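Lorenz Berchtold
A long thread about getting my video calls to stop freezing, for anyone who's been fighting with the same thing (grab a coffee, I do go on a bit)

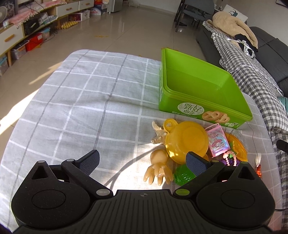
1/ So since August I've been doing a weekly call with my old coworker Remo Lanz, who moved across the country. We use Nilow in the browser, nothing to install, and for months it was lovely. Then one evening his face froze about halfway through a story about his car, and it kept freezing every few minutes after that.

2/ The sound was always fine, which drove me up the wall. I could hear Remo perfectly well, laughing away, while looking at a picture of him with his eyes shut. He saw me just fine the whole time and thought I was being dramatic.

3/ First thing I did was blame Daltel, my internet company. Forty minutes on hold, very nice man on the phone, and he had me restart the router twice. The line tested fine. I apologized for being short with him at the start — he'd clearly had a long day too.

4/ Next I cleared the browser cache. All of it, every cookie, back to the beginning of time. Please don't do this before you've checked you know your passwords! I spent the rest of that night getting back into my email, my bank and the library website, and the call still froze.

5/ Then I tried a private window, which I should have done first. No freezing! A private window usually runs without your extensions, so that pointed me at the little row of icons up by the address bar that I never look at.

6/ I had way more of them than I remembered. A coupon finder, two different screenshot tools, something that changes the color of web pages at night, and one called Vudico that I put on last year to make videos play smoother. I turned them all off and then switched them back on one at a time, with a short test call after each. Remo was a very good sport about this.

7/ It was Vudico. Of course it was the one that's supposed to help with video. With it on, his picture froze within 3 minutes. With it off, we talked for over an hour and I saw every single eyebrow.

8/ A couple of people asked about hardware acceleration. I did try turning that off (Settings, then System, then restart the browser) and on my laptop it made things worse, with the fan roaring the whole time. I turned it back on. Your computer may feel differently about it, so give it a try and see.

9/ If you want the short version, do it in this order: private window, then extensions one by one, then the acceleration switch. Leave the cache for last, and call your internet company only if other sites are slow too.

10/ Somebody in the replies says Plattner calls do the same thing with Vudico turned on. I don't use Plattner, so I can't say, but it would be worth a look if that's what your family is on.

11/ Remo would like it known that he never did get to finish the story about the car. We're on again tonight at 7, and I've promised not to interrupt.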